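Nandport Automation Forum > Small arms and grippers > Good practice

Topic: Drinks on the table while the arm is powered. Is there a rule?

flemidby_lab
2025-01-30
Hello all. We are writing the bench rules for our teaching room and we do not agree on one point. My colleague wants no liquids within 90 cm of the arm. I think a closed bottle is acceptable if the arm moves slowly. What do you have in your rules?

tornado_kate
No liquids, full stop. A closed bottle is only closed until someone takes a sip and forgets the cap. We had a wet connector in June and lost a controller.

Laizer
I disagree a little. If you handle household objects, the bottle is very often the workpiece. Our sheet has two classes: "task object" and "everything else". Task objects are written on the run card before power on. Everything else leaves the table.

tornado_kate
And who checks the card? In my experience people write it after.

Laizer
The second person checks. No signature, no power. It is not perfect, I admit.

flemidby_lab
The two classes are a good idea, thank you. But must a task object be full? One could use an empty one.

s_vitale
Good evening, Settimio Vitale, I keep the bench rules at Flotildale. Please excuse my English.

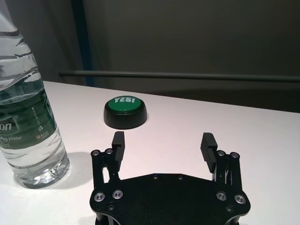

Our rule 4 speaks of the approach path, and I find it more useful than a fixed distance. Before the run you draw the path of the open fingers down to the target, and you add the width of the base plate, which people forget because they look only at the fingertips. With a push button just beyond the two pads and a water bottle standing at the left, the button is the target and the bottle must have its own line on the card, or it goes away. We also ask that the fingers are fully tested on the target at low speed first.

tornado_kate
I would still take that bottle away. A line on a card does not stop water.

s_vitale
For a student group I would do the same as you. For trained persons I accept it, with the cap closed and the power supply not under the table.

flemidby_lab
I will propose: path rule for staff, no liquids for students. Can you post the text of rule 4?

s_vitale
Yes, I must translate it first. I will put it in this thread.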